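Kestholm Plate Racking Set: read me

Maintained by Úna Gilmartin
Licence and citation: see the end of this file

What is in the set

The Kestholm set is a collection of short recordings of plates being put into and taken out of a dish rack. It covers one household job, the part between washing up and putting away, and nothing else. There are no cups, pans or cutlery in it.

There are 2,000 recordings in the full release. Of these, 1,000 show plates going into the rack and 1,000 show plates coming out. Each recording comes with still pictures, a text file giving the plates used, and a one-line written instruction such as "put the cream plate in the rack" or "take the white plate out".

The first release, in July, held 693 recordings. It is still available for anyone who needs to repeat earlier work, but the plate names in it follow the old list and should be changed over before the two are mixed. A conversion table is in the folder called names.

Plates

The plates were bought second-hand, a few at a time, mostly from house clearances. We did not buy matching sets. A cupboard in an ordinary home has odd plates in it, and we wanted different sizes, rims and finishes in the same rack.

Each plate has a short name made from its colour and material, or from its pattern if it has one. Chipped plates were kept in if the chip was smaller than a fingernail. Plates with cracks were thrown out. If a plate was broken during the work, its name was retired and was not given to a replacement. 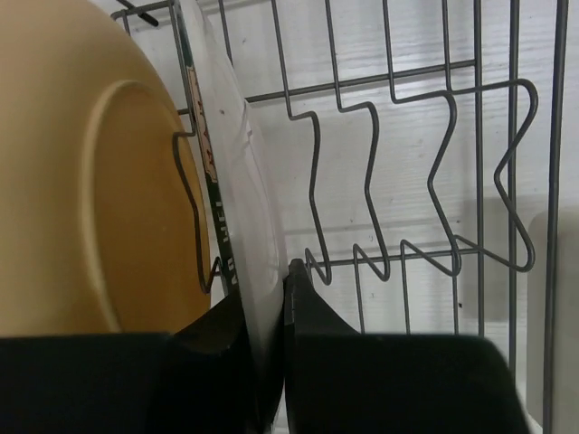
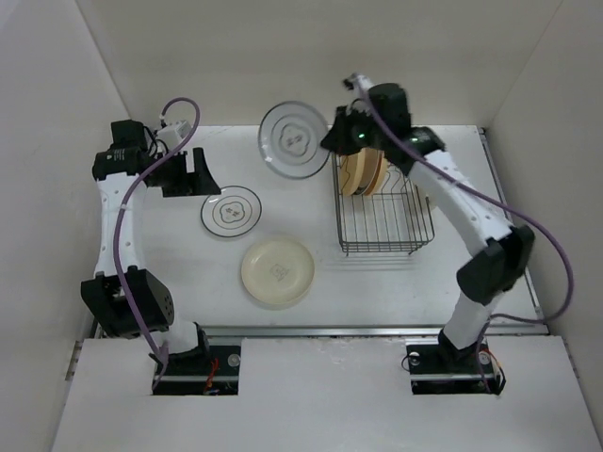
Naming the plates took longer than we expected. The old list went by colour only, and that caused trouble with glass, with anything between white and cream, and with plates that look one colour on a shelf and another beside a neighbour. The new list uses the mark on the plate where there is one. The two clear glass plates on the table can be told apart by size, and the smaller one also has a dark rim ring, but both carry a flower emblem in the middle, so "flower" alone is not accepted as a name. Writers of instructions should give the size as well. Printed lettering is only used in a name if it can be read with the plate lying flat. Once a plate is standing in the rack, its face is often too steeply turned for the words to be any help.

The rack

Only wire racks are used. A plate counts as racked when it stands between two dividers and stays up without being held. A plate leaning on another plate is marked "leaning" in the text file. Leaning plates are not counted as mistakes, but you can leave them out if your work needs a stricter rule.

The rack may be anywhere on the table at the start, and may already have plates in it. Starting positions were drawn from the Sunton layout cards, a pack we made for an earlier project on table laying. Scans of the cards are in the folder called layouts.

Written instructions

Instructions were written by people who had the plates in front of them. There are 1,021 different wordings. Spelling mistakes have been corrected, but everyday phrasing has been left alone, so you will find "pop it in the rack", "stand it up" and "stick that one at the back" for much the same job.

"Front" means the side of the table nearest the viewer in the wide pictures. "Left" and "right" are also taken from there. Close-up pictures should not be used to check left and right.

Known problems

Clear glass is hard to see against a pale surface, and the outlines we supply for glass plates are less exact than the others. Treat them as a guide.

Glare on glazed plates has not been removed. Small specks and scratches have not been touched up either.

A few text files from the Fladora sessions give the plates in the wrong order. The names themselves are right. A corrected batch will go into the next release.

Use and citation

The set is free for teaching and research. Please do not pass on altered copies under the same name. Cite it as "Kestholm Plate Racking Set, Gilmartin and Ó Conaill", with the release number.

Corrections can be sent through the issues page. Give the recording number and the plate name, and say which release you are using.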